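Codik Community Help > Hand-Held Grippers > Buying and Trial Units

Is the Prostar hand-held kit suitable for tidying tasks in a furnished home?

Posted by Kinine Procurement
Jun 13, 2022

Our office is reviewing the Prostar two-finger kit for a household tidying project. The quotation we received is for 2365 dollars and includes 2 grippers, one charger and a 30-day return period. The work would consist of picking up small toys and household items from soft surfaces and placing them in a container. We would appreciate guidance on the following: whether the standard finger pads are adequate for hard plastic items resting on cloth, and whether the service plan should be purchased at the same time as the kit.

Posted by Pacheco Support Desk

The standard pads are adequate for hard plastic items. The difficulty lies with the cloth. If the operator closes the fingers too low, the pads take up a fold of fabric together with the item, and the recording has to be discarded. We advise operators to approach from above and to stop the descent when the pads reach the side of the item.

The service plan may be added at any time within the return period. It covers the linkage and the pads — it does not cover the camera mount.

Posted by gripdesk_north

We bought ours without the plan and have no complaints. Pads wear out, so order spares.

Posted by Codik Trials Office

Our office completed a trial of hand-held grippers in September, and our guidance differs in part from the reply above. Toy blocks were not a concern. Cylindrical items lying on their sides required more practice, as they tend to roll when one pad makes contact before the other. New operators should be allowed 5 sessions before their recordings are accepted.

Toys on soft coverings, fingers open: 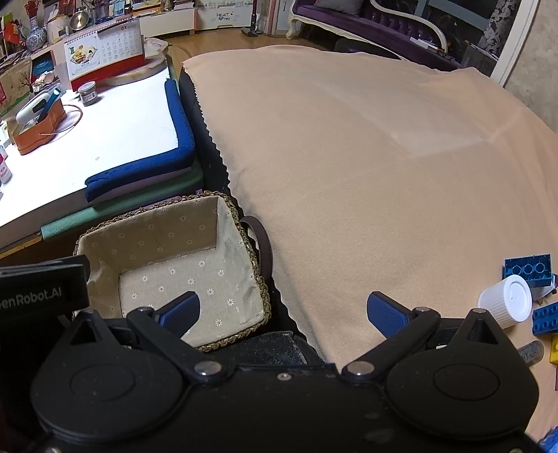
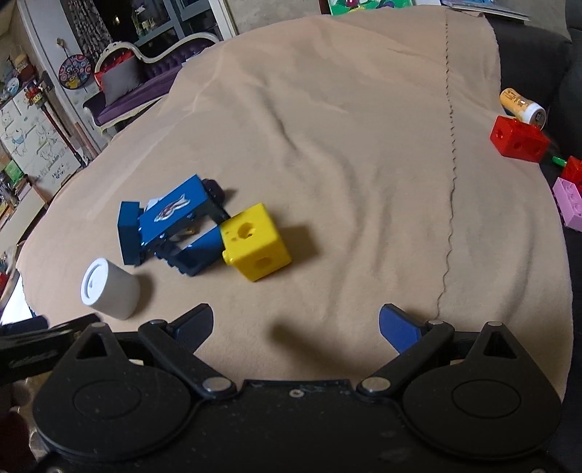

With regard to the service plan, we recommend that the purchase be deferred until the kit has been inspected. Check both linkage arms for play and confirm that the fingers close evenly. Any fault found at that stage should be reported to the seller in writing before the return period ends.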